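From: Huệ Huỳnh
To: drarden-allotments list
Date: April 13, 2024
Subject: Re: [drarden-allotments] Moving plots before the water goes in

Ngân Kim wrote:

> Does anyone know if the new standpipe run is going along the top path
> or behind the sheds? I have raspberries on the shed side and would
> rather move them now than have them dug through. Also, is it true
> that plots 9 and 12 are losing a strip each? I heard it from someone
> at the gate and I'd like to know before I put my beans in.
>
> Lastly, what did people use for edging last year? The boards I got
> from Traltar have split along the grain already.
>
> Ngân

Hello Ngân, hello all,

The run is going along the top path. I have the drawing from Peltonen here and there is nothing marked behind the sheds at all, so leave your raspberries where they are. The trench starts at the meter by the lower gate, follows the hedge, and then turns along the top path as far as the compost bays. There are 5 taps in total. The nearest one to you will be at the corner by the bays, so you will have a longer walk than you do now to the butt, but the pressure should be better.

Plots 9 and 12 are not losing a strip. What you heard probably goes back to the first drawing, which was sent out in February and had the pipe cutting the corner. That was changed after the site visit. The trench is now all under the path. The path will be closed while they dig, and anyone at the top end will have to come in through the orchard side. Please don't step across the open trench with a barrow, as the soil up there is sandy and the sides will not hold.

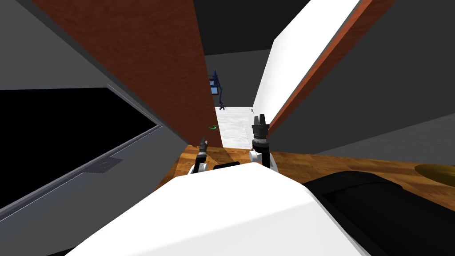

On edging, I would not buy the Traltar boards again either. Mine split at the screw holes in the first frost. I have gone over to the recycled plastic ones from Nernik, which cost me £197 for the whole plot including pegs, and I know that is a lot. They come in black or white, and the difference matters more than I expected. White is the colour of that big smooth torso, and on a plot it shows every splash of mud. Black is better for looks but the boards get hot in full sun and I would keep lettuce well back from them. Whichever you choose, leave a small gap at each joint, as they grow in the heat and will bow outwards if they are butted up tight. Put the pegs on the path side.

If you want to see them before spending anything, mine are on the long bed nearest the hedge. I am there most mornings until midday. I have two spare lengths that I cut wrong and you are welcome to them for the raspberry end.

One more thing for everyone on the top path. Anything standing on the verge needs to come back onto your own plot before the digging starts. That means water butts, pallets, the blue barrels and the old bath. Peltonen will not move things for us and will charge for the time if they are held up. If you can't lift something by yourself, reply to the list and say which plot you are on.

The old tap by the lower gate stays on until the new ones have been tested, so there should be no gap in the water apart from one afternoon when they join the two pipes. I don't have a day for that yet and will post it when I do.

Huệ

--
To leave this list, send a blank message with "unsubscribe" in the subject line.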